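Let the Robot Learn From Somebody Who Is Bad at It

I have spent a good part of the last year holding a robot's hand. People think I'm being cute when I say that, but it's the job. At Genstead I stand next to an arm, or I sit across the room with a pair of controllers, and I do some ordinary chore through it over and over until there's enough recorded for the thing to have a go by itself. And I've come around to an opinion that gets me into arguments at lunch, so I may as well write it down where more people can argue with me.

I think we clean up our demonstrations way too much.

The usual way goes like this. You do the task 100 times. You throw out every run where you fumbled, or paused to think, or came in at a silly angle and had to back off. What's left is a stack of lovely smooth runs, and everybody feels good looking at them. Then you train on that, and the arm is lovely and smooth right up until something slides a half inch, and then it has no idea what to do, poor thing. It never saw me get it wrong. How would it know what comes next?

Sorting hand tools is what made me stubborn on this. You'd think screwdrivers would be easy. They're stiff, they have a handle, the handle is literally made for grabbing! But put a bunch of them together on the floor with the handles crowded up against each other and it's a puzzle. Some grips are fat and rubbery, some are slick clear plastic. You go for one and you nudge the one beside it, and that one rolls, and now the one you wanted has turned. 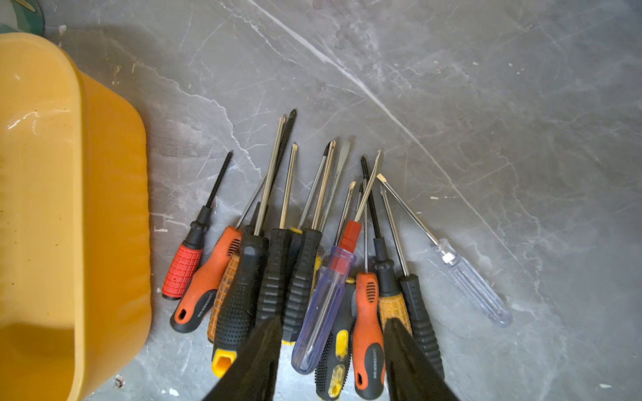
My first week on it I was terrible. I'd close on two handles at once and lift, and one would drop, and I'd say a word and delete the run. I bet I deleted more than I kept. And what did I delete? Me noticing that I had two, opening up a little, letting one go, and trying again from the side. That was the most useful thing I did all day, and it went in the trash with the swearing.

The person who talked me out of it was Sachiko Takagi, who trained me. She learned on a project in Nagano where they moved the arm by hand, no controllers, just your palm on the wrist of the machine, pushing it where you want it to go. She still likes that way better. I go back and forth. By hand you feel it when a tool snags, and you ease off before you've even thought about it. By remote you feel nothing and you stare very hard. But with your hand on the arm you also cheat. You lean over and look from a spot where the robot's camera will never be, and you steer by what you saw from there. With the remote, if all I look at is what the gripper sees, then at least the two of us are confused by the same things.

Anyway, Sachiko told me to keep the recoveries. Mark them, fine, and cut the part where I knocked the bin over (that was just clumsy), but keep the ones where I got into trouble and got out again.

The other side has a point and I'll give it to them. A robot copies what you show it, and if you show it dithering, you get dithering. We had a Mosmont arm that picked up my habit of hovering over a handle before I committed. It hovered beautifully. It would have hovered until September. I don't have a great answer to that one, except that hesitating and recovering are different things, and a person watching the runs can usually tell which is which. It takes time to watch them. I think that time should be in the budget, and it mostly isn't.

What I'd like to see is fewer folks bragging about the count. I hear "we have 800 demos" all the time and I never hear how many of those had a problem in them. I would take a much smaller pile with real trouble in it. And let some new people drive, too. I'm too good at screwdrivers now. I come in at the right angle without thinking, and I hardly ever grab two, so I've got a lot less to teach than I did in that first awful week.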